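How does a book get translated?

Some books you read in English were first written in another language. A translator is the person who writes the whole book again so that you can read it.

Imagine a novel written in Portuguese by an author who lives in Bragança, a town in Portugal. A publisher called Esmont wants to sell it in Canada. First, Esmont has to ask for permission and pay for it. This is called buying the rights.

Next, the publisher chooses a translator. The translator usually reads the book right through before starting. A book of 300 pages can take 6 months or more. On a good day, a translator might finish some 2000 words.

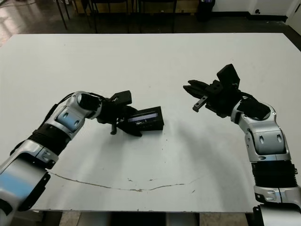
Two robot arms over a white table.

Translators can't just swap one word for another. Languages put words in different orders, and some words have no match at all. The Portuguese word "saudade" means missing someone or something very much — but it also has a bit of love in it. A translator might need a whole sentence to say that in English.

Jokes are harder still. If a joke works because 2 words sound the same, it will probably fall flat in another language. The translator may write a new joke that gives readers the same kind of laugh.

Rhymes, nicknames and made-up words cause trouble too. If a character's dog has a funny name, should the name stay the same or change? Different translators give different answers, and so the same book can have more than one English version.

When the first draft is done, an editor reads it and asks questions. The translator fixes mistakes and reads parts of it out loud to hear how they sound.

Try it yourself: look inside the front pages of your favourite books. If one was translated, the translator's name should be there — sometimes it is on the cover as well.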